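Breline garment steamer, five months on

I bought the Breline in May to replace a Hulleck iron that had started leaving brown marks on collars. It cost 90 pounds, against 50 for the basic Gidness model most shops carry. I use it for shirts, polo shirts and the odd pair of curtains. 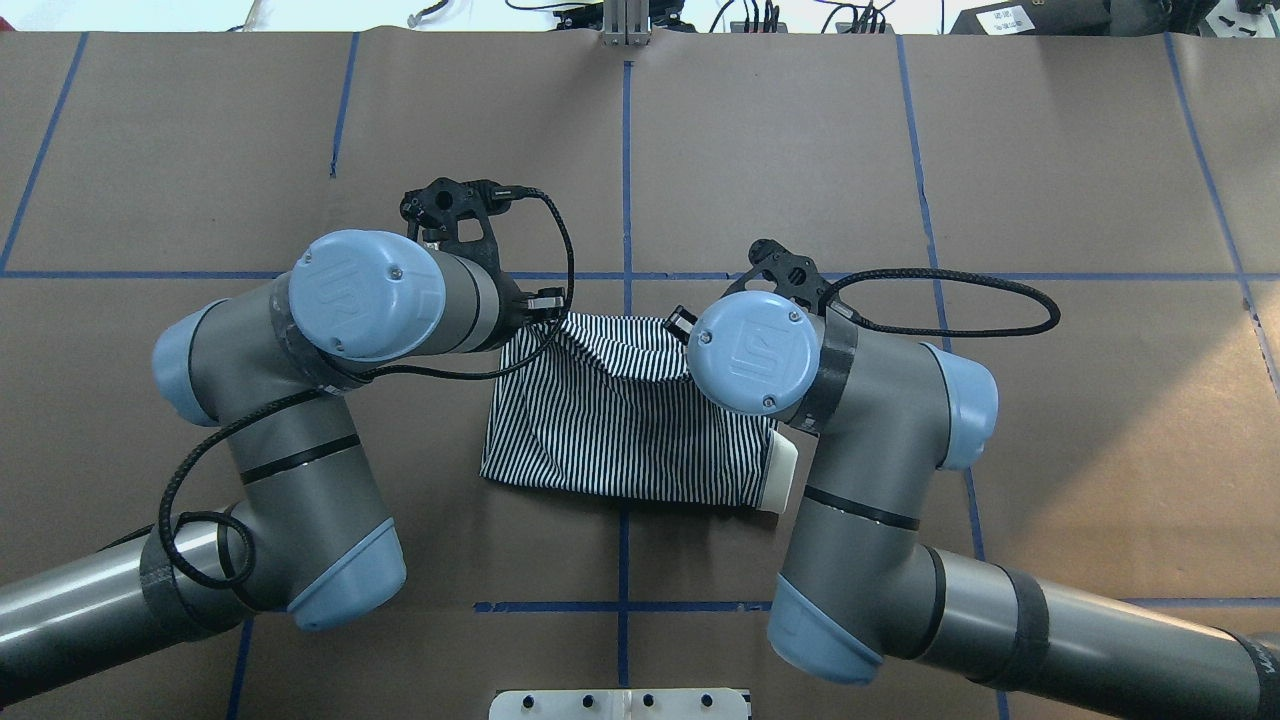
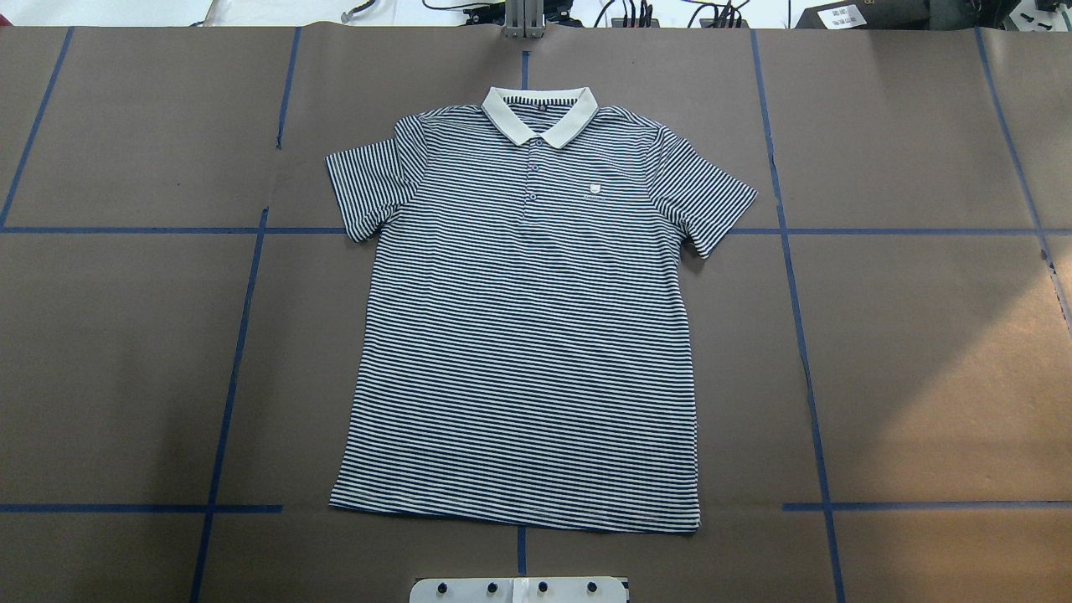
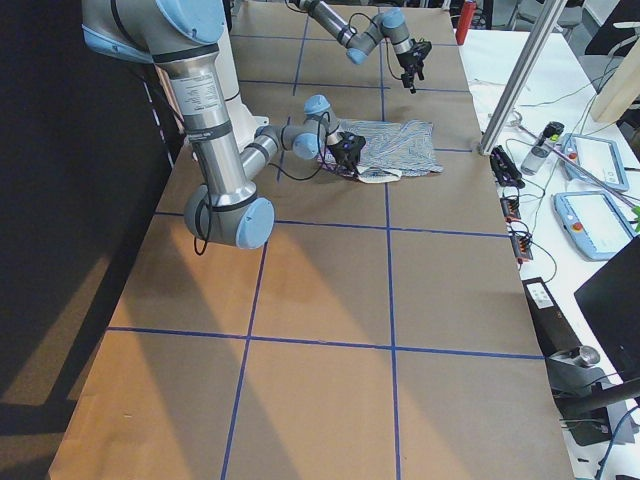
Brown paper and blue tape on the table.

The tank holds 223 ml. That does 5 shirts if you are quick, fewer if you go back over the plackets. Filling it is easy enough at a kitchen tap, though the rubber bung is stiff and I have splashed myself more than once.

Steam comes through well on cotton knits. Linen is another matter, and for a proper crease you will still want an iron. The trigger has no lock - my thumb is sore by the end of a Sunday evening's pile. The lead is long and doesn't twist.

It spits for the first few seconds after heating up, so point it at the sink. I use filtered water and have had no limescale yet. The manual is poor. It says to empty the tank after each use on one page and to store it full on another. I empty mine.

I borrowed a Matoušek for a weekend to compare. It is lighter and quieter, but the head is narrow and a shirt back took ages. I would buy the Breline again at the same price. The cloth cover for the head went baggy after a few washes and spares are sold only in packs.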